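# Repair Before Replacement: The Case for the Office Desktop

Most organizations retire their desktop computers on a schedule. A machine reaches the end of its lease or its warranty, a truck arrives, and a new one takes its place by noon. The practice is orderly and easy to budget for. It is also, in the view of this office, wasteful, and it deserves a second look.

The desktop tower is among the last pieces of office equipment that was plainly built to be opened. Its parts were meant to come out. A memory module, a drive or a power supply can be changed by a person with modest training and a clear table, and the machine can go back to its desk the same afternoon. Few of the laptops and tablets now in general use can be treated this way.

Last year the Ovmont district offices reviewed 165 towers marked for disposal. In most cases the fault lay in a single part, usually a worn drive or a failing power supply. The replacement parts were ordinary ones, and many were already sitting in other machines on the same disposal list. The district had set aside more than $4,000 for haulage and data destruction alone, before the purchase of a single new computer.

Objections to repair are familiar, and they should be answered fairly. Staff time costs money. Older machines use more power, and some cannot run current software. Olga Coelho, who manages equipment for the district, has argued that any tower needing more than 30 minutes of work on the bench should be set aside for parts. We think that is a sensible limit. A repair policy without one soon becomes a storage problem, as anyone who has inherited a closet of dead computers will know.

There is also the matter of skill. When every fault is handled by exchange, the people responsible for the equipment gradually lose the ability to judge it. They cannot say whether a quoted repair is reasonable or whether a machine has two good years left. Regular work inside the case keeps that judgment in the building – and it makes for better purchasing decisions later, as buyers begin to ask how a case opens and which parts are standard.

We therefore recommend that disposal lists be reviewed at the bench before they are sent out, and that usable parts be removed and labeled by type. Processors call for particular care. The contacts in an open socket are fine and easily bent, and a board with damaged pins is seldom worth saving. Drives should be taken out early and kept apart from other parts until their contents have been dealt with.

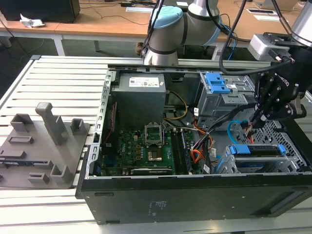
## What Purchasing Should Ask

Contracts for new equipment should state how long the supplier will keep spare parts available. They should also name the parts that staff may replace without affecting the warranty. These questions cost nothing to put in writing, and the next round of bids in June is a suitable time to begin.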